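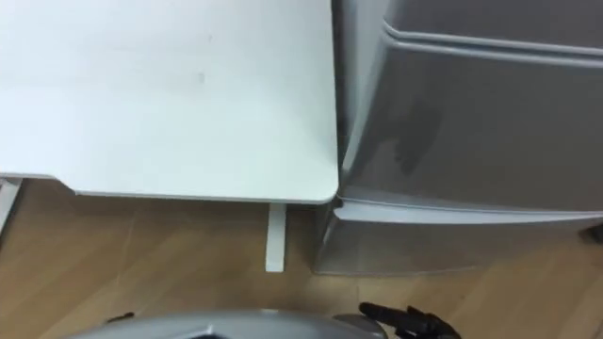

### 4.2 What counts as a finished chore

Claims that machines can now tidy a room tend to rest on short clips, and short clips leave out the parts of a chore that people find dull. Wiping a table means moving what is on it, and often putting something back in the fridge. A person does this without a plan. For a machine, each step brings its own way to fail, and the failures add up.

We therefore scored whole chores and gave no credit for single grasps. The list was drawn up by Kpodo from everyday tasks in small flats and in the packing area at Grestach, and it holds 14 chores. Each was split into steps by Didenko, who had no part in writing the control software. A chore was marked as done only if every step was completed with no human hand on the machine or the objects. This is a harsher rule than the one used in the Vatton trials, where an operator could nudge a dropped item back into reach and the run still counted. We think the Vatton rule flatters the machine.

Under our rule, 71 runs out of 1877 ended in a finished chore. Single steps did far better, and a reader shown only those would come away with a much rosier view. Reaching towards an object was seldom the trouble. Most lost runs ended during release or in the move between two pieces of furniture.

The room setting matters too. Figure 2 shows a desk with very little on it, and a kitchen worktop in use rarely looks like that. We kept the setting simple at first so that poor results could not be blamed on clutter, but it also means that our numbers should be read as a ceiling.

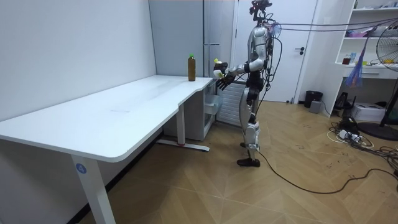

**Figure 2.** Humanoid robot at the right end of the desk, one hand open and the other holding a small yellow-green object. A bottle with a green cap stands on the desk.

Two further points bear on how such work is judged. First, the cables. The robot in Figure 2 has a bundle running from its head assembly and a long black cable trailing across the floor behind it. Any claim about home use has to deal with the household that must step over them, and papers in this field seldom mention it. Second, the reach. A grasp at desk height asks little of the legs, whereas the lower door of a compact fridge sits close to the floor. Of the 14 chores, 11 called for at least one reach below knee height, and these made up most of the runs that we stopped early.

The Nyarko group has argued that more training data will close the gap. It may, but their own tests stop at the grasp, so they cannot tell us. The Funetti chore set does include putting things away, though it allows three tries at each step. We allowed one, as would most people holding an open fridge door.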